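Lalleck Dog Boarding and Daycare
Kennel Walk-Through: Safety Checklist with Comments
Building: Brarnell Road
Done on: Friday, before morning drop-off
Marks used: OK / FIX / WATCH

Well, this was a fun one to write up! The team has put real work into the place over the summer, and it shows in nearly every row. Comments are longer than they need to be in spots (sorry, I get going when there's good news).

1. Entry and fencing

1.1 Double gate at front, both latches close on their own: OK
Tried it with a leash in one hand and a bag of food in the other. Both gates swung shut and caught every time. Love these new hinges.

1.2 Fence line, no gaps at ground level: FIX
One spot behind the small-dog yard where somebody has been digging. A terrier could get a head under it, and if the head goes the rest follows. Fill it and lay pavers before that yard is used again.

1.3 Fence height and top rail: OK

1.4 Slip leads hanging at each gate: WATCH
Three gates had them, the side gate did not. Put two there and leave them there.

2. Sleeping runs

2.1 Run doors, hinges and latches: OK
The latch on run 6 used to stick and now it moves like butter. Great job to whoever filed it down.

2.2 Raised beds, no chewed corners or loose threads: FIX
Beds in runs 3 and 11 are chewed through at one corner. Pull both. Spares are on the top shelf in the laundry room.

2.3 Water bowls clipped to the door: OK

2.4 Room temperature: OK
Thermometer by the run 1 door read 61 first thing. Fine for the Labs and the shepherds, but please give the Italian greyhounds and the older dogs an extra blanket at night.

2.5 Night light working: OK 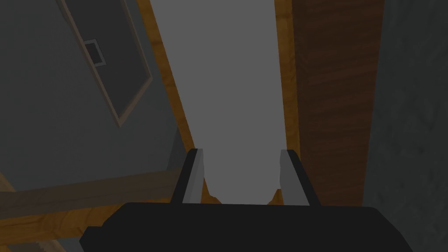
Two gripper fingers with light gray pads.

3. Feeding and medicine

3.1 Food bins sealed and labeled with the dog's full name: OK
We have two Bellas and two Coopers this month, so the full name on the lid is a lifesaver. Somebody added breed and color too. Wonderful idea, let's make it the rule.

3.2 Medicine cabinet locked: OK

3.3 Medicine log signed at each dose: WATCH
One evening dose was given and signed on the wrong line. The dog got the right pill at the right time, but draw a line through the mistake and write it again so the next shift can read it.

3.4 Refrigerator for raw and canned food, separate shelves: OK

3.5 Slow-feeder bowls for the gulpers: OK
The Visthorpe bowls have held up beautifully. Still no cracks on the bottoms.

4. Play yards

4.1 Groups sorted by size and play style: OK
I stayed longer than planned at this one. The young spaniels were tearing up and down the hill and the old beagle sat in the middle like a traffic cop. Staff stepped in early and calmly each time things got too wild.

4.2 Shade and water in every yard: OK

4.3 Toys checked for splits and loose squeakers: FIX
Throw out the rope toys in the blue tub. All of them, they're down to strings.

4.4 Staff radios charged: OK
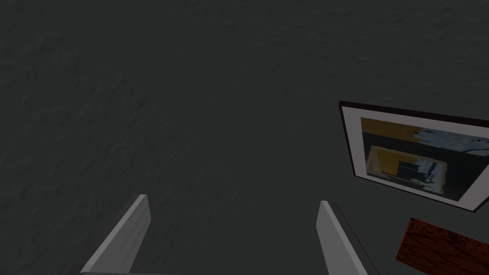 Fingers against a mottled dark gray surface.

5. Paperwork

5.1 Vaccine records on file: WATCH
106 dogs on the active list and nearly 90 have current papers scanned in. That's a huge jump from spring! The rest need a call before their next stay, and no papers means no group play.

5.2 Emergency vet number posted by both phones: OK
Rathjen Animal Hospital, day and night lines both listed.

5.3 Fire drill on the log: OK
August drill is written up, with the route for each wing. Please add where the cat carriers go.

5.4 Extinguisher tags in date: OK

To do before next walk-through
Fence gap behind small-dog yard
Beds in runs 3 and 11
Slip leads at side gate
Rope toys in the trash
Calls for missing vaccine papers

Leave the signed copy on the clipboard in the grooming room.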